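From: Wenjie Bai
To: automation-users list
Subject: Re: Notes from the Dutthorpe open day?

Igor Gajdoš wrote:
> Did anyone from the list get to the open day at Dutthorpe in July? I had
> it down to go and then we had a line stop at Skandau and I was stuck here.
> Mostly I want to know about the bin picking cell. We are looking at mixed
> returns and the sales people keep showing me bins full of identical boxes.
> Did they run anything odd-shaped? Also what was the parking like, as I may
> bring four people next time.
>
> Igor

Igor,

I went, and stayed until they closed up at 4:30. Parking is fine if you use the lot behind the main building. The front one fills up by 9. Tell them ahead of time if you are bringing four, because the demos are run in groups of 25 and they do hold people to the list.

The morning was talks. The one from Hájek on cell guarding was good and I have the handout if you want a copy. The Jirnau talk was mostly about their scheduling software and I skipped the second half to get a place at the picking demo.

To your main question, yes, the parts were odd-shaped. The cell is a KUKA arm working into an open metal bin, with the cables run along the outside of the arm. There were no identical boxes in it. They had soft toys in with crushed drink cans and a clear plastic container, so you get floppy, shiny and see-through in the same bin. The clear one is what I would ask about for your returns, given how much of yours is in blister packs.

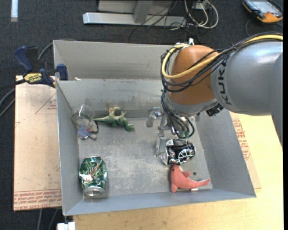 What I wrote down from the picking demo

The operator said they had logged 1507 pick attempts on the mixed set before the open day, and that 410 of those were with an item up against a wall or in a corner. He was open about the corners being the slow part. The arm has to come in at a steeper angle there and there is less room for the fingers.

Someone asked about cycle time. He gave about 29 seconds for a mixed item, start to finish, and said they had not tried to bring it down yet. That is too slow for your main line but might do for the returns bench.

I asked if items touching each other cause trouble. He said it depends on the pair. Two hard items are usually all right. A hard one against a soft one is worse, as the fingers can catch the fabric when they close. They have no suction option on that gripper at present.

I also asked what happens when a pick fails. It tries again from a different angle, and if that fails it moves on to something else and comes back later. A person steps in only if it gives up on everything left in the bin.

Other things

Take a jacket, the demo hall is cold. Lunch was sandwiches and ran out early. You can bring your own test items if you email them first, and I would do that. Send five or six of your worst returns and see what it makes of them.

They plan another day in the spring but had no date. I put both our names on the mailing list for it. If you want to go sooner, they said small groups can come by appointment.

Wenjie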